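Workshop Notes: Waxing and Lubricating Drawer Runners

Updated May 26, 2021 by Marjatta Harju

A drawer that sticks usually has one of three faults: dirt on the runner, a swollen side, or a loose fastener. Check in that order. Most drawers need only cleaning and wax.

Wooden runners

Take the drawer out and empty it. Brush the runners and the bottom edges of the drawer sides, then wipe with a cloth dampened in mineral spirits. Let the wood dry with the drawer out of the cabinet.

Look for shiny spots. These mark the places where wood rubs on wood. Sand them with 200 grit paper wrapped around a flat block, eight strokes per spot, and test the fit. Stop when the drawer moves freely. Too much sanding leaves a side-to-side rattle that wax will not cure.

Rub plain paraffin or candle wax along the full length of each runner. Do not use cooking oil or spray oil on bare wood. Both soak in, hold dust and turn sticky.
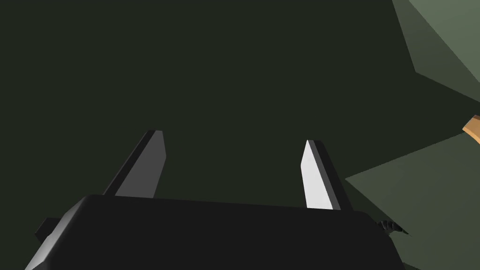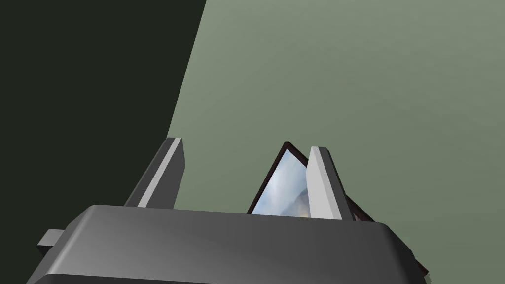
Metal slides

Pull the drawer to full extension and release the levers, if fitted. Remove old grease with a dry rag first, then with a little solvent. Check the ball cage for bent tabs. A slide with missing balls should be replaced as a pair with its partner.

Apply a thin film of white lithium grease to the ball track. Work the slide in and out seven times and wipe off what gathers at the ends. Dry PTFE spray is a better choice in a dusty shop.

If the drawer still drags, measure the cabinet opening at the front and the back. On the Tirkier base unit in our shop the front read 238 mm and the back was 2 mm less. Lempi Hämäläinen fixed it with a card shim behind the front of one slide and a light planing of the rear upright.

Humidity

Drawers that stick only in summer should be left alone until the air is dry. Ours loosen by April. Wax them then, and seal any bare end grain with thin shellac.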